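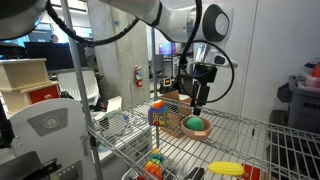 Plirkbridge Shelf Pick, data card

Version notes last edited Thursday, October 11, 2018. Maintained by Rajitha Sarkar and Halvard Løken.

Summary

Plirkbridge Shelf Pick is a set of teleoperated grasping episodes recorded with a single arm and a two-finger gripper over an open wire shelf. The objects are toys and small household items. It was collected to train a policy that takes a wrist camera view and a short instruction and picks the named thing. The release has 300 episodes for training. A further 70 are held out for testing and should not be used for tuning.

What is in an episode

Each episode is one folder. It starts with the gripper somewhere above the shelf and ends when the operator presses stop. Inside the folder:

wrist.mp4: video from the wrist camera
room.mp4: video from the fixed camera
joints.csv: joint positions and gripper opening, one row per control step
instruction.txt: one line of plain text
outcome.txt: the word success, drop, miss or abort

Timestamps in joints.csv and both videos come from the same clock. The room video can start a little before the first row of joints.csv. Trim it to the first row before you line anything up. The loader does this for you unless you pass --raw.

Objects and layout

Typical objects are colored balls, bowls, toy blocks, plastic food such as a corn cob, stacking toys and small cardboard boxes. Layouts are cluttered on purpose. A ball may be sitting in a bowl or on top of a block, and boxes may stand open behind smaller things. Before each episode the operator rearranged at least one object by hand. We did not use a script to choose positions, so expect the middle of the shelf to be used more than the ends.

The surroundings were left as they were. Desks, monitors, windows and people at work in the background show up in the room video, and daylight changes over a session. If your method needs a clean background you will have to mask it.

Wire shelf

The rods are the hard part of this set. Balls settle between them, flat objects can tilt, and depth estimates over the gaps are poor. We recorded no depth for that reason. A straight-down approach works for most objects. For things lying along the rods the operators usually turned the wrist so the fingers closed across the object's short side.

Instructions

Instructions were typed by the operator before moving the arm. They are short and not edited, apart from spelling. Examples:

pick up the green ball
take the ball out of the pink bowl
get the corn
pick the orange ball off the block

The same object can have several names. "Dish" and "bowl" both appear, and so do "box" and "carton." We kept them all.

Operators

Five people drove the arm. Operator IDs are in meta.csv. Operators A and B had used the Kamel control software before; the other three learned it in August, and their first sessions are slower, with more pauses. Those sessions are flagged early=1 in the same file. Dropping them made little difference to our own training runs, but we only tried it once.

Outcomes

Failed episodes are included. A drop means the object left the shelf and then fell. A miss means the fingers closed on nothing. An abort means the operator stopped for any other reason, usually a cable catching or the wrist getting too close to the rear post. Do not treat aborts as examples of bad grasps. Labels were entered by the operator and checked by Halvard against the room video.

Known problems

The wrist camera refocuses when the gripper gets close to shiny rods. A few frames go soft.
Gripper opening is reported late by one control step in sessions recorded before the Asent driver update. The column gripper_fixed has the corrected value.
Red objects near the right end of the shelf are easy to confuse with items in the bin beside it in the room video.

Use

Unpack the archive and run:

python load.py --root shelf_pick --split train

The test split is loaded the same way with --split test. Files for the older Werum format are in legacy/ and will not be updated.

Send label corrections to Rajitha with the episode number and the time in the video.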